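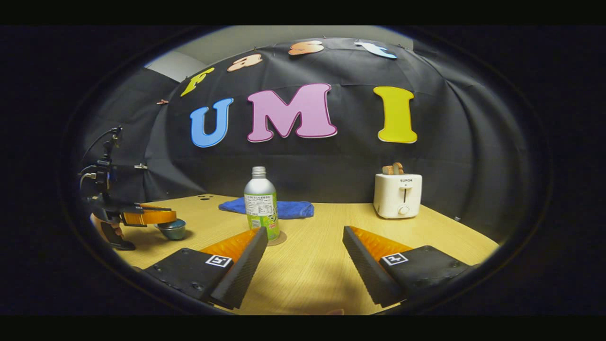
**To:** rurnside-equipment
**From:** Yanti Pillai
**Date:** January 3, 2026
**Subject:** Re: gripper spares + table setup, what goes on the spring order

Answering inline, sorry, between things. Chiharu's original is quoted in pieces below, I cut the bit on parking.

> Chiharu Koyama wrote:
>
> Before the order form closes I need one list from the manipulation people, with prices, and please not five lists like last time. Erkier wants quantities up front this year or they won't hold the price. Can somebody tell me what you actualy need for the hand-held grippers and what is just nice to have?

OK. Need, in order of how much it'll hurt if we don't get it:

- **Soft fins, orange.** Same part as now. Please don't let Erkier swap in the stiffer ones, we tried those on the small bowl and everyone went back to the old ones inside an afternoon. Quantity 40.
- **Black textured pads** for the inside of the fins. These go first, always. They're cheap, so also 40, and if there's a price break above that, take it.
- **Finger plates**, left and right. Plain black, same hole pattern. I'd like 13 pairs. Odd number, I know. Sadao went through the drawer and that's what gets every hand-held plus the stand unit to a full spare set.
- **Screws.** A box. I don't care whose. Just not the ones that round off.
- **Cables for the stand unit.** See further down, there's an argument.

Nice to have: second backdrop curtain, more coasters, a proper drawer cabinet.

> Is there any reason we can't print the finger plates ourselves? Tetsuya says the printer is idle half the time. That line on the last invoice was not small.

We can. I'd still buy them. Printed plates are fine until someone overtightens, and then the fin sits crooked and you don't notice until you're looking at the recordings. Also the marker has to sit flat and in the same place on both plates, and on the prints we did in the fall it didn't, quite. Tetsuya is right that the printer's idle. Tetsuya is not the one who re-glues the markers.

If the money gets tight, compromise: buy half, print half, bought ones go on the hand-helds and printed ones on the stand. Hywel was OK with that when I asked him in the corridor. Hywel, shout if you weren't.

> The markers themselves, are those on the order or do you make them?

We make them. Label sheets + the good printer upstairs. Matte!! Not glossy. Put one pack of matte label sheets on the office order, it shouldn't come out of ours.

> Next thing. I have a line that says "household items, misc" with nothing next to it. I can't send that to finance again.

Fair. What we use on the table now is kitchen stuff: toaster (white Supor one, works, leave it alone), aluminum bottle with a screw cap, round tan coaster, blue towel, small teal bowl. Kitchen tasks are what Wustura asked for through the first part of the year so that's the direction.

For the order I'd say:

- 2 more small bowls, glossy inside like the current one, different color please so we can tell them apart in the notes
- towels, a pack. Any color but black, black vanishes against the curtain
- bottles, a few, different labels. Screw cap. Aluminum if they have them, the clear ones are a pain
- bread. Not joking, we've been bringing it from home. Put it under consumables

No second toaster. I know it was on Sadao's list. If this one dies we buy one that day with the card, no need to have one sitting in a box.

> The stand. Tetsuya's note says "replace all cabling and clamps," yours says "leave." Which is it?

Both of us, annoyingly. The stand is fine. The clamps are fine. What isn't fine is the cable routing, they loop up and out and then people catch them when they reach across from the left side of the table. New cables won't fix that. Shorter cables will, and something to tie them to the upright.

So: short cable set from Polat, plus a bag of hook-and-loop ties. Not the full clamp kit. Tetsuya, if you have a reason for the clamp kit beyond it being in the catalog please say so before Chiharu sends this, I may have missed something.

> And last, table and backdrop. Facilities asked if we want a new top as part of the refit.

No. Keep the table. It's light, it has the holes where we want them, curved edge lines up with the curtain. If they put in a white top we lose the toaster in every shot and all the earlier recordings stop matching.

Backdrop stays too, letters and all. A second black curtain would be good for the other room but that's the nice-to-have pile, cut it first.

> What's the total you're expecting? I've been told 2,000 for the whole group and no carrying over.

Without the curtain and cabinet we come in under it on last year's prices. Have not got this year's from Erkier. If they've gone up, cut in this order: curtain, cabinet, bottles, then half the plates. Do not cut the pads. Last spring somebody cut the pads and we spent weeks peeling worn ones off dead fins and sticking them on live ones, and the grip was different every session, and then Wustura asked (politely) why.

Two things I need from people on this list, and then I'll stop:

Sadao: can you recheck the drawer for right-hand plates. Your count had the lefts and rights the same and I'm pretty sure I took a couple of rights out in a hurry and didnt write it down. Sorry.

Hywel: does the Polat account still work or is it in the old group's name? If it's the old one Chiharu needs to know now, it took most of January to get it moved for the other lab.

Chiharu, I'll put all this in the order sheet tonight with part numbers. If something's in the sheet and not in this mail, trust the sheet.

Yanti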